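Oliwia Sowa has been responsible for the tabletop cell at Elura since June. Her weekly maintenance check takes place on Tuesday, before the first session of the day, and begins with the gripper.

"The pads are what we replace most often," she said. "The rubbing surface goes smooth, and then the plates start to slip." A set is retired after 2,895 grasps, whatever its appearance. The screws on the finger plates are tightened by hand, in the same order each time. 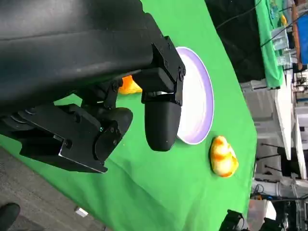 Page last changed: Tuesday, 7:00 a.m.

Ms. Sowa uses a plate and a rubber duck on green cloth for the check. "The rim tells me if the fingers close evenly," she said. "The duck tells me about force."

Her colleague Gervásio Vieira keeps the log, which now holds 282 entries. He asked that wrinkles in the cloth be recorded as well - a request Ms. Sowa first resisted. "He was right," she said. "We had been blaming the wrist camera for errors in height."

Replacement pads are ordered from Backlund. Mr. Vieira keeps seven sets in stock.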